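Wednesday, February 21, 2024

Bench notes, small shop, Pallaren side

OK so the tray thing is finally getting its own entry, because I keep scribbling bits of it in the margins of other people's pages and then I can't find them again.

Started the morning by clearing the ribbed panel. It had turned into a parking lot over the last couple of weeks (my fault as much as anyone's, I love a flat surface) and there was swarf down in the grooves from the Himport job. Vacuum first, then the soft brush, always along the ribs and never across them. If you go across, you just flick everything into the next groove and then you get to do it again. I did try compressed air once back in December and I'm still finding chips behind the drill stand, so please, please don't.

Wiped it all down with 10 ml of the citrus cleaner in a cup of warm water and dried it with the blue cloths. The white ones leave fuzz on the rib edges. We're nearly out of blue ones, I put them on the order sheet with the Dankwa stuff.

Then the fun part! The gray plate. It has been wandering around this shop since before Christmas with no home, and every time I pick it up I think, this wants to be a parts rest. The raised tabs are just right for stopping small pieces from sliding away while you sort them, and the recesses in the long ones hold a little hardware if you aren't greedy about it. I tried a few M3 washers in one of them earlier in the week and could get them back out with a fingertip, no tweezers, which was my main worry. M2 is hopeless, they lie flat and laugh at you.

Question was where to put it. Options I went through:

- Flat on the wooden bench. Fine, but it gets buried in an hour.
- On the shelf over the vise. Too high for me, and I'd be sorting by feel.
- On the ribbed panel, lined up with the rail. Winner.

The rail gives you something to sight against, so you can tell right away if the plate has crept. And it does creep a bit. Gray plastic on bare metal is slippery, more than I expected, and the ribs don't grip it at all, they just give it less to sit on. I set a 325 g weight on one end and gave the panel a good thump with my palm and it stayed where it was. Took the weight off, thumped again, and it skated a finger's width. So it needs something underneath. Thinking thin silicone dots, the clear ones from the Arnlow sample box, one near each corner. Tape would work too but I'm not scraping adhesive out of those grooves, I have done that once in my life and it took all of lunch. 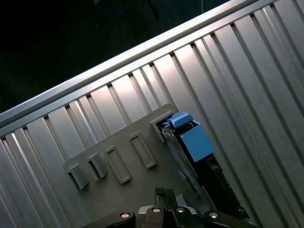

Gray plate on the ribbed panel, tabs toward the rail.

I went back and forth on which way the tabs should face. Having them up on the rail side means the plain part is nearest your hands and you can push stuff up against them, which feels natural to me. If you're left-handed or you just hate it, turn it around for a day and write down what you think. I'm not precious about it (I am a little precious about it).

Other bits while I was there:

The notches where the ribs meet the rail are dirt traps. A wooden toothpick gets them clean. Did one stretch and ran out of patience, rest is for tomorrow.

Light is uneven on the panel, bright glare in one spot and gloomy in another, and small shiny parts just vanish in the glare. Might try the desk lamp from the other side with a bit of tracing paper over it.

Still to do: dots, toothpicks, lamp, and a label for the plate so it doesn't go wandering again. Also check whether the washer drawer is really 13 or somebody swapped it with the spacer drawer, the tag and the contents don't agree.

2 comments · 0 shares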